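The Sirer wall hook, five months in

I have strong feelings about hooks. I rent, I move often, and every place I've lived in has had the same problem, too few spots to hang anything and a lease that gets grumpy about drill holes. So when my neighbor Emrys Hughes handed me a half-used pack of Sirer adhesive hooks in August and told me to quit draping my coat over the door, I went at it with far too much energy.

Short version: I love them. I've bought two more packs with my own money, and I'm going to go on at some length.

A pack has six hooks, six spare strips and a little alcohol wipe that dries out the second you open it (use your own rubbing alcohol, seriously). The plate is flat and the hook part is one solid curve with a slightly raised lip, so a bag handle doesn't slide off when you brush past. I can't tell you how many cheap hooks I've owned with no lip at all! The old Farkix ones were the worst for this. My keys spent most of last year on the floor.

Putting one up takes a few minutes of work and then a wait. Clean the wall, let it dry, press the strip on for 60 seconds, and then leave it alone overnight. I skipped the overnight part on my first one and hung an umbrella on it right away, and it came down at dinner time. Every hook I've given a full night has stayed put.

Where I use them, in order of how happy they make me: dish towels by the stove, headphones beside the desk, the dog's leash, a canvas tote that holds all the other totes, and a broom in the hall closet that used to fall on me every Tuesday when I got the vacuum out. The broom one has changed my mood more than I'd like to admit.
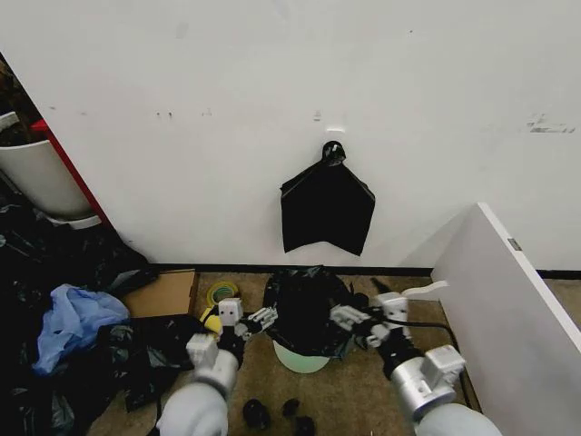 What kind of wall do they stick to best?

Smooth painted drywall with a satin or semi-gloss finish gives the strongest hold, and glazed tile is just as good. Flat matte paint is weaker, so keep to light things there, and skip brick and textured wallpaper entirely.

On to weight. The card says 600 grams per hook, and I take that number seriously for anything that swings or gets tugged. A dish towel is nothing. A winter coat with full pockets is too much, and I say that as someone who tried it twice. For coats I bought the wider Trevor rail, which screws in (with permission, in writing, from my landlord), and it's a fine, sturdy thing, but it's a different job.

Taking them off is the part I was nervous about. You pull the tab straight down, slowly, flat against the wall, and it stretches like chewing gum until it lets go. Out of the ones I've moved, most came away clean. One took a flake of paint with it in the bathroom, where I'd stuck it up over an old patch that was already lifting, so I'm calling that one my fault. Don't yank it toward you. I can't stress this enough.

My complaints are small. The spare strips come without any backing label, so it's hard to tell which side goes on the wall. The hooks only come in black or white, and I would pay extra for a nice green. And the price crept up while I was deciding: my last pack was 47 cents more than the one before, which isn't much but did make me grumble at the register.

I got mine from Workeo, where the page had 1,445 reviews when I ordered, plenty of them from people who were clearly hanging things far too heavy. Read those for fun, then go weigh your stuff on a kitchen scale.

Would I buy them again? I already have, and there's a fourth pack in my cart for my sister's new apartment. She has eleven-foot walls and one doorknob. I'm going over next weekend with the rubbing alcohol and a step stool.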